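Sorting the Medicine Box
A small gallery from our flat in Tillberg

Welcome to this page of my household gallery. Other pages are about the kitchen drawers, the balcony and the shoe shelf. This one is about medicines, which in our home had lived in many places: the bathroom shelf, the bag for travelling, the drawer next to the bed, and also one coat pocket. In November I decided to bring everything together and look at it properly.

I am not a nurse or a pharmacist. I write only about how we keep things in order, and for every question about a medicine itself please ask somebody who has studied it. My English is from school and from the radio, so please excuse the small mistakes.

The rule I made for myself was simple. All things come to one place first, and only afterwards I decide. In former years I did it shelf by shelf, and each time I put something back that I had already meant to throw out. A cardboard box is good enough for collecting. I have tried a nice plastic organiser from the Darton shop, with 8 compartments, but the compartments were too narrow for most packets and I use it now for buttons and thread.

The blister packs are the most difficult part. They come out of their paper boxes very quickly, the leaflet goes somewhere else, and after one year you have only the foil. So I read every foil before I put it anywhere.
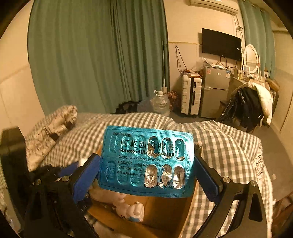

The date is what I look for first, then the name, then the strength. On many packs the date is pressed into the edge and has no ink at all, so you must turn it under the lamp. If I cannot read the date, the pack goes out. I do not try to guess from memory when we bought it, because my memory is always too kind and makes everything younger.

Half-used packs have their own envelope with me. I write on the envelope the name of the medicine and the month when I found it. Antibiotics I do not keep for another time, even when there are capsules left and the date is still good. They were given for one illness, and the next illness can be a different one. They go into a separate bag and the bag goes to the pharmacy. Our pharmacy on the Pirzada road takes old medicines back at the counter, between nine o'clock and noon. In other towns it can be different, so it is better to telephone first.

Some words about where to do this work. I began at the kitchen table, but there somebody always wants to eat. The floor is bad for the back. At the end I moved to the bedroom, where the light from the window is good in the afternoon and where I can leave things lying for an hour without disturbing anyone.

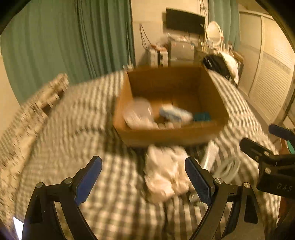

A bed is larger than any table we own, and it is soft, so a glass bottle will not break if it rolls. The bad side is that small things disappear in the folds. For this reason I like a bedspread with a clear pattern. Our cream and dark grey-green checks are very useful here - a pale thing shows well on the dark squares, and a dark thing on the pale ones. I let the cloth and the loose coil lie outside in front of the box, and the packets stay inside until their turn comes. Before the night everything must be off the bed, and this gives me a natural end to the work.

I took things out in small portions and not all together. When I empty the whole box at once I become tired only from looking at it. With a small portion I can finish, drink some tea and come back.

At the end I had 17 items to keep, and I wrote them on a sheet of paper which is now taped inside the wardrobe door. The list has two columns, the name and the date. When something is used up, we cross it out with a pencil. My family laughed a little at the list, but two weeks later they were using it.

For labels I used the white ones from Prinum. They stick well on paper and on plastic, but on foil they come off after some days, so for a blister pack I put the label on the envelope. A ball pen is better than a felt pen, which becomes grey when you touch it with warm fingers.

Where the medicines stay now: on the upper shelf of the wardrobe, high, dry and away from the heating. The bathroom was the wrong place, I know it now, with all the steam from the shower. Plasters and the thermometer have stayed in the kitchen, where we need them the most often.

The next page of the gallery will be about cables and chargers. I have already started to collect them, and the box for them is much bigger.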